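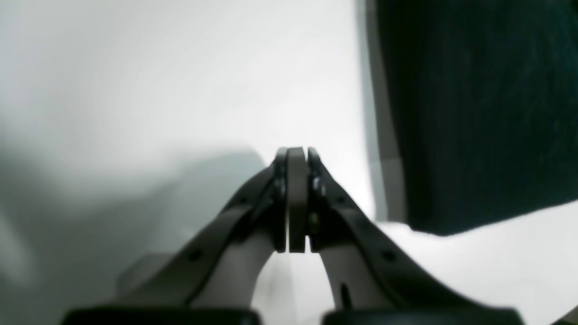 Joint width at the apex of a timber garden arch
I am building an arch over a side path from two laminated spotted gum ribs, each bolted to a galvanised stirrup at the base. The ribs lean in and would meet at the top, but I want a separate key block between them instead of a plain mitre. The proportions I am after are those in the photo, with dark curved members closing on a flat, light grey plate with a rounded upper end, and only a thin dark seam on either side. What gap should I leave at each seam to allow for seasonal movement? The block will be silvered cypress, unfinished. The ribs get a dark decking oil.
Bleddyn Pumphrey
2018-02-09

Selen
Leave 3 mm each side. Movement along the grain is negligible, so the ribs won't grow in length to any extent that matters. The block is the problem if its grain runs vertically, as it will then swell across its width and push on both ribs. Check the moisture content before you cut it. Fix the block to one rib only, with two stainless screws, and let the other side float on a slotted plate. Seal the end grain of both ribs before assembly. It can't be reached afterwards.

Vasconcelos
just fill it with silicone, mine has been fine

Flullier
I would not fill it. Sealant in an exposed top joint holds water against the end grain once it lets go on one side. Leave the seam open and bevel the top of the block so it sheds. I agree with Selen on the slotted plate, but use M10 bolts if the span is over 4 m. Mine went up in May and I had to re-tighten the base bolts once.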